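November 6, 2025

Well, I've done it. I have finally started on the cable drawer, and I'm so pleased with myself that I'm writing this with a cold cup of tea next to me and bits of old sticky tape all over my jumper.

It's been on my list since June. I know that because the list is still stuck inside the cupboard door, and "CABLES!!" is written on it in green felt tip, underlined, between descaling the kettle and finding out what that key is for (still no idea about the key). Everything else on there got crossed off or forgotten. The cables just kept growing. Every time something new came into the flat it brought a lead with it, and every time something left, the lead somehow stayed behind.

So this morning I put the radio on, pulled the whole drawer out of its runners and tipped it onto the bed. What a glorious, horrible heap! It came out in one piece, like a jelly, and it kept the shape of the drawer for a good few seconds before it slumped over. I took a step back and very nearly put the lot back in again.

But then I got going, and I have to say I loved it. There's something lovely about finding one end of a lead and following it through all the others, under, over, back through its own loop, until it suddenly slides free. I didn't pull at anything. I used to yank, and that's how the lamp lead got its kink. Today I was patient and slow and sat cross-legged until my foot went to sleep.

I've been thinking a lot about trays. Deep boxes are no use to me, I know that now, because anything deep turns into a heap within a month. What I want is something shallow with proper divisions in it, so each kind of lead has its own little room and I can see the lot from above in one go. And a bright colour, please, so that I notice when I've left it out. Red would be perfect.

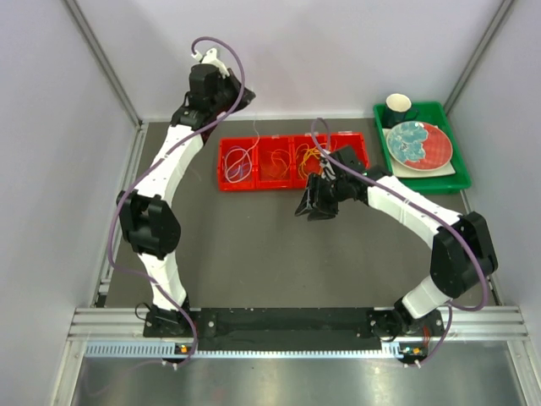 I'd also like to keep to one row of compartments and not a grid, as with a grid I always forget about the corner ones. Four would do me nicely. Phone leads in the first, then the ones for the computer, then the camera and the speaker, and the last for odds and ends. I tried it out on the floor with shoebox lids this afternoon and it worked a treat, apart from the bit where I knelt on a plug.

The other great discovery of the day is loose coils. I'd always wound mine tight around my hand and then cinched the middle, very neat, very soldierly, and then wondered why they came out all crimped and sulky. Now I let the lead fall into whatever size of loop it seems to want, turning it a little between my fingers as I go, and lay it down without squeezing. It takes up a bit more space and looks less tidy in a way, but it stays where it's put. I did the long white one from the bedroom like that and it sat there like a sleeping cat. I was so happy with it that I undid two of my old tight ones and did them again.

Ties: I've got the Wistix ones, the soft kind that wrap round and grip themselves. I bought a pack of 13 at the hardware shop in Stetden, a strange number for a pack, and I used every one before lunch. I want more. There was a roll of the stuff as well, 500 centimetres that you cut to length yourself, and I wish I'd gone for that. Next time I'm over there I will. For the thin leads I made do with strips cut from an old pair of tights, and they're surprisingly good, very gentle, though they do look like what they are.

Labels next! I dug out the little Prolau label maker, which I'd been sure was broken, and it only wanted new batteries. I printed 19 labels and then ran out of tape in the middle of PRINTER, so there is now a lead in this flat called PRIN. It can stay that way. I fold them over the lead like a flag, near the plug end, and they're easy to read even with my glasses off.

The throwing-out pile was harder. There was a charger from a phone I had when I lived on the Lukumay road, and I held it for quite a while. It doesn't fit anything any more. I remember it hanging over the arm of that awful brown sofa. Into the recycling bag it went, along with three aerial leads and a thing with a round end that I've carried through every move without once plugging it in. The bag weighs a ton. I'll take it to the electricals bin when I go for bread.

Still to do: the box under the desk (more of the same, I fear, and some of it is mains leads), the extension in the hall, and the fairy lights, which I'm treating as a separate matter altogether. I thought of winding those round a piece of card with notches cut in it. There's plenty of card, I've been saving it.

My back aches and the bed is still covered in plugs, so I'd better clear it before I can get in. But the drawer runs smoothly again! I've opened and shut it far too many times this evening, just to hear it click.

Buy: label tape, the roll of ties, a tray, bread.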